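Home | Gifts | Reports | Contact

Sanda Gift Boxes: progress report to the Long Fund
Tuesday, March 31, 2020
Prepared by Bence Sárközi

The adopt-a-beehive box went on sale at the start of the month, nine days behind plan, the certificates having come back from the printer addressed to "Dear Beekeper". They have been reprinted. The first lot will make excellent scrap paper for years.

We have sold 139 boxes, mostly for birthdays, and spent £1,738 of the grant on packaging and postage. Two buyers have asked when their bees will arrive. The leaflet now says, in larger type, that the bees stay at Cendberg.

The Ikeck shop has agreed to stock the box on a sale-or-return basis and has so far shown great interest in the return. We are moving it nearer the till.

Work on the home range goes on — slowly, as cushions inspire fewer opinions than bees. The teal is the favourite so far. 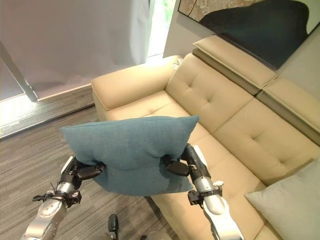

Teal cushion, home range.

Still to do: settle the honey jar size, chase Ikeck for March figures, and agree a price for the cushion.

3 shares | 2 comments

Recent reports
Name-a-goat: closing accounts
Postage costs, again
Home range: first ideas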